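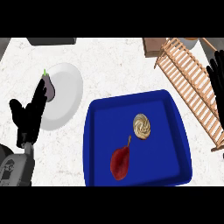

A dormancy fee, one respondent at Liseck wrote, brings in less than it costs to explain to the members who call about it, and the letter sent before the fee matters more than the fee itself. Replies to the open question at the end of the survey often took this line, including at institutions that continue to charge.

Figure 1. Two robot arms over a white marble counter, computer rendering.

Abstract | Previous section | Next section | References | Download

4.2 Notice practice and account reactivation

Share accounts with no member-initiated activity were classed as dormant under each credit union's own rule. The rules differ. Liseck and Prado count a dividend posting as no activity, while Gusine resets the clock when a member logs in to online banking, even if no transaction follows. Hodach applies one rule to share accounts and another to club accounts. We did not recode the accounts to a common definition, as the notices under study were triggered by the local rule.

We drew 200 dormant accounts from the records of the four institutions. Accounts held by estates, accounts under a legal hold, and accounts whose owner had an open loan were removed before the draw. An account was treated as reactivated if the member made a deposit, withdrawal, or transfer within six months of the mailing date of the first notice. A change of address alone was recorded separately and does not enter the reactivation measure.

Notices fall into two types. The first states the fee, the date it takes effect, and a telephone number. The second also gives the current balance and includes a reply slip that the member can sign and return. Gusine and Hodach used the second type throughout. Prado changed from the first to the second in February, and its accounts are assigned by mailing date.

Balance is the main source of difficulty in comparing the two types. A member with under $10 in the account has little reason to respond to either letter, and such accounts are unevenly spread across the institutions. We therefore report them apart from the rest. Returned mail presents a second problem. Three of the institutions log undeliverable notices in the core system; Liseck keeps them on paper, and its log could not be matched to account numbers for the full period.

The measure also does not separate members who resumed use of the account from those who withdrew the balance and closed it. Both are reactivations under the definition above. Closures are treated in Section 4.3.

Contact the editorial office | Copyright and permissions | Back to top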